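Come and see Hisell at work: Brondwood opens its workshop for a day of robots and tiny furniture

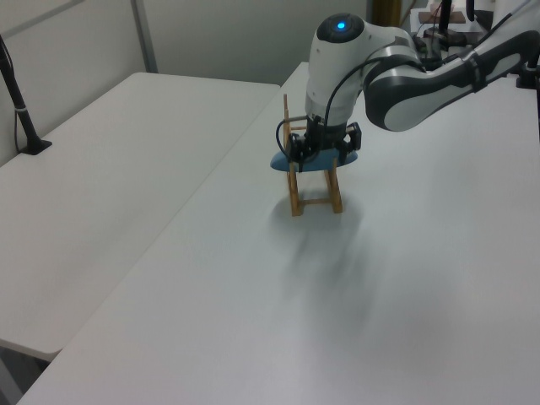
USEL, May 8, 2024

Well, we did it. I've been wanting to open the doors at Brondwood for ages, and last weekend we finally put the kettle on, propped up the side gate and let everybody in to have a look at what we do with robot arms all day.

I'm Evelien Jacobs, and I run the assembly side of the workshop. My favourite job of the moment is the one at the top of this page: the arm has a blue oval pad in its two-fingered gripper and is pressing it against the top of a miniature chair made from thin wooden sticks. We call the project Hisell, and it's all about teaching an arm to handle small, light, slightly wonky things without crushing them or shoving them off the table. Chairs are great for that! They're fiddly, they tip over, and everyone who walks in already knows what the finished thing is meant to look like.

We had 162 people through over the day, which is a lot for a building with one toilet (sorry, and thank you for being so patient in the queue). Plenty of them were families from just up the road who had driven past our sign for years and thought we sold garden sheds. One young visitor asked me whether the arm gets bored. I said I'd ask it. Another wanted to know what colour the next seat would be, and I had to admit we hadn't planned that far ahead.

My colleague Mohit Dubey ran the demonstrations, and he kept them going from ten in the morning until we locked up. He's been working on Hisell since February, and he was happy to talk about the bits that go wrong as well as the bits that go right.

"People expect it to be fast, and then they lean in and go quiet," Mohit told me over a very late lunch. "I like that part. The slow jobs are the hard ones, and you can see people working that out for themselves."

He also got a surprising number of questions about glue.

The team at Schouten, who share the yard with us, looked after the parking and lent us every folding chair they own (full-sized ones, for sitting on). They also ran the sausage sizzle, and I'm told they went through almost 600 sausages, so somebody was going back for seconds. The gold coin tin came to $2869, and all of it is going to the Usel library for its after-school coding club. We're thrilled with that.

Quite a few of you asked if we'd do it again. Yes, we'd love to! In the meantime we're happy to take small groups from schools, TAFE courses and community clubs on weekday mornings. A visit takes an hour or so and costs nothing. You'll get a demonstration and a wander around the workshop, and there's time for questions at the end. Please wear closed shoes.

To book a group visit, or to arrange a chat with Mohit or me for your paper or program, ring the Brondwood front desk during office hours and ask for Evelien. If I'm on the workshop floor I might not hear the phone, so do leave a message and I'll call you back.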